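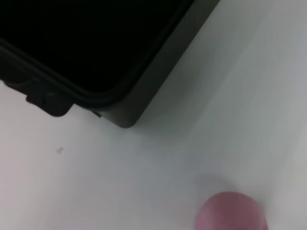
Brekness 中号硬壳箱使用四个月

这只箱子是去年秋天买的,816 元,店家是 Gikulby,下单后第三天到货。买它是为了装一套录音设备:一台便携录音机、两支话筒、防风罩、线材和一副监听耳机。之前用的是软包,坐长途车时被别人的行李压过一次,录音机的旋钮歪了,修理花的钱够再买半只箱子。

先说外壳。材料是塑料,深色,表面哑光,不太显指纹,但是会显灰,放在架子上两周就要擦。箱角都做成圆的,搬进搬出时碰到门框和桌腿,没有在墙上留下印子。箱盖四周有一圈凸起的边,平时提箱子,手指会自然搭在这圈边上,时间长了有点硌。

分量比我想的重。空箱提起来就已经有感觉,装满以后我从地铁站走到录音地点,十八分钟的路要换两次手。它没有轮子,也没有背带扣,如果经常步行,建议看同系列带拉杆的那一款,贵一些,内部空间反而略小。

搭扣是我用得最多也最有意见的地方。新箱子的搭扣很紧,头一个星期要用两只拇指一起扳,同事 Shireen Zwane 试了一下,直接把箱子还给我了。用了大概十来天以后松了一点,现在单手可以打开,关的时候还是要用掌根压一下,听到一声响才算扣住。有一回我没压到底,提起来时盖子翘了一边,好在里面的东西没有掉出来。
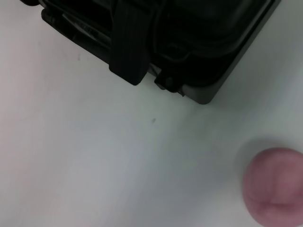
搭扣是宽条形的,下端圆角,表面有浅浅的竖纹。

搭扣上的竖纹有一点防滑作用,戴薄手套也能扳动,戴厚手套就不行了。冬天在户外开箱,我一般先摘掉右手的手套。搭扣的下端伸出箱体一小截,往塞得很满的后备箱里推的时候会勾到别的包,推之前最好转个方向,让有搭扣的一面朝外。

内部海绵是预切的小方块,按需要一块块撕掉。我第一次撕得太多,录音机在里面晃,只好把撕下来的再塞回去。后来 Ikhsan Yusof 教我先用纸剪出设备的轮廓,用大头针固定在海绵上,再沿着边撕,这样准得多。海绵的密度还可以,四个月下来,放录音机的位置没有明显塌陷,放耳机的那一格边上有些掉渣,每次取出来都要拍一拍。盖子内侧是波浪形海绵,用胶粘的,左上角已经翘起来,我补了一点双面胶。

防水方面,说明书写得比较保守,只说防溅。我没有把它泡进水里试过,只在雨里放过两次,一次是在 Bomindale 录鸟叫,箱子在草地上淋了十分钟,打开后里面是干的。密封条是可以取下来的,建议隔一段时间擦一擦,沙子夹在里面会让盖子关不严。

同价位我还看过 Shabalala 的一款。那款轻,搭扣也顺手,可是内部深度不够,带防风罩的话筒要斜着放。如果只装相机和一两个镜头,那款可能更合适。

售后联系过一次,问能不能单买海绵。客服当天回复,说可以,一套上下两片,要等一周左右。我下了单,实际第六天收到,尺寸对得上,气味有点大,在阳台上晾了两天才用。

优点:外壳结实,箱角处理得好,海绵可以单独更换。
缺点:空箱偏重,新搭扣太紧,盖内海绵粘得不牢。

适合开车出门、设备怕压的人。每天背着走路的人不建议买。我自己会继续用,下次换海绵时打算给线材单独留一格,现在线都压在耳机下面,取起来麻烦。

1/24/19 补充:有人问能不能上锁。我这只没有配锁,店家也没有寄钥匙,需要上锁的话下单前先问清楚型号。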